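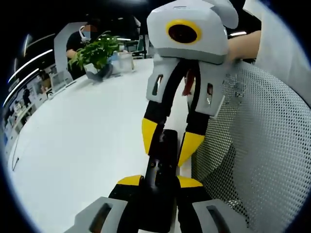

Two hand-held grippers, one reaching down over the other.

Water bill doubled, nothing is dripping, am I being robbed by my own house?

Posted 01/07/2026 in Home & Yard > Plumbing

Chiyo Ogura

My water bill is normally $112. I live alone, I have no pool, and my lawn has been left to its own conscience since May. The bill that just came is $237.

I called the Trurkevville water office and a very pleasant person told me that the meter had been read correctly and suggested I "look for changes in household habits." I have not taken up synchronized swimming. I wash the same number of dishes I always have, which is to say as few as possible.

So I went around the house like a detective with no budget. Faucets are fine. Nothing under the kitchen sink except the bags I keep inside other bags. No wet spots on the ceiling, no puddles in the basement, and the water heater is sitting there looking innocent. The outdoor spigots are shut off from inside. Then I wrote down the meter number before going to my sister's for the night, came back 24 hours later, and it had gone up 705 gallons. With no one home.

The house is from the fifties, one and a half baths. Upstairs is an old toilet that came with the place. Downstairs is a Brokov low-flush I had put in six years ago. There's also a humidifier on the furnace that I have never touched and am a little afraid of. Neither toilet makes any noise, and yes, I stood there and listened to them in the dark, which is how I spend my evenings now.

Where does 705 gallons go without leaving so much as a damp sock? And can I find it myself before I pay somebody $200 to come and also not find it?

pipewrench_pete

It's a toilet. It's always a toilet.

You're right that they usually hiss, but a worn flapper can let a steady stream slide down into the bowl with no more noise than a cat leaving the room. The water goes straight to the sewer, so you get no puddle and no stain. You just get the bill, and then the sewer charge on top of the bill for carrying off the water you didn't use.

Test both of them tonight:

Take the lid off the tank and set it somewhere you won't step on it.
Put in ten drops of food coloring. Any color except yellow, for reasons you can work out.
Don't flush. Go away for half an hour.
Look in the bowl. If there's color in it, the flapper leaks.

Then look at the overflow tube, the open pipe standing up in the middle of the tank. If the water is right at the top of it and trickling in, your flapper may be fine and the fill valve isn't shutting off. That one the dye can fool you on, because dye goes down the tube too. Bend or screw the float down until the water stops an inch below the top of the tube. If it keeps rising anyway, the valve is shot and you want a new one.

A flapper costs less than a sandwich. Bring the old one to the store with you in a bag, because there are two common sizes and a wall of "universal" ones that fit the universe but not your toilet. Run your finger around the seat where the flapper lands before you put in the new one. If it feels like sandpaper, clean it off with a scrub pad or the new flapper will leak the same way the old one did.

You do not need a plumber for this. If you've opened a jar you are qualified.

Caton Street Mike

did you try turning off the water at the main when you leave? I do this every time I go out, even to get the mail. Never had a leak. My wife has opinions about it

also could be a neighbor hooked up to your line, saw that on a show once

dottie_in_the_basement

Pete is probably right, but do one thing first, or you'll be dyeing toilets all weekend while the real trouble is underground.

Shut off everything that uses water. Go to the meter and find the little triangle or star on the dial that spins when water is moving (on the newer digital ones you may have to shine a flashlight on it to wake it up, and it'll flash a drip or a flow rate at you). If it's moving, you have a leak right now. Then close the main valve inside the house, the one where the pipe comes through the wall, and look again.

Stops moving: the leak is in the house. Open the main, turn off the stop valve behind one toilet, and check the meter. Then the other toilet. Then the humidifier, which has its own tiny valve on a tiny pipe. Whichever one makes the dial hold still is your thief.

Keeps moving: the leak is between the meter and the house, under your neglected lawn. Look for a patch that is greener than it deserves. This is the expensive answer and I'm sorry. But make sure the main valve really closes before you start grieving. Old gate valves often don't close all the way. Open a faucet at the lowest point in the house, let it drain, and see whether it stops.

Do not ignore the furnace humidifier, by the way. Mine had a stuck solenoid and ran into the floor drain for most of a winter. Not a sound, not a drop on the floor. I thought the gurgle was the house settling.

Last thing. Once you've fixed it, call the water office back and ask for a leak adjustment form. Plenty of towns will knock something off the bill one time if you send proof of repair, and they seldom bring it up themselves. Keep the receipt for the flapper, even if it makes you look like a person who submits paperwork over a flapper. I did, and got back enough for dinner at Nugroho with an appetizer.

Chiyo Ogura (original poster)

Did Dottie's test, then Pete's. Dial was spinning like it had somewhere to be. It stopped when I closed the valve behind the downstairs toilet, the nice new one. The sixty-year-old upstairs toilet is perfect and I owe it an apology.

Bowl turned blue in under five minutes. New flapper is in, dial is still. Waiting on the adjustment form. Mike, I checked, and my neighbors appear to have their own water.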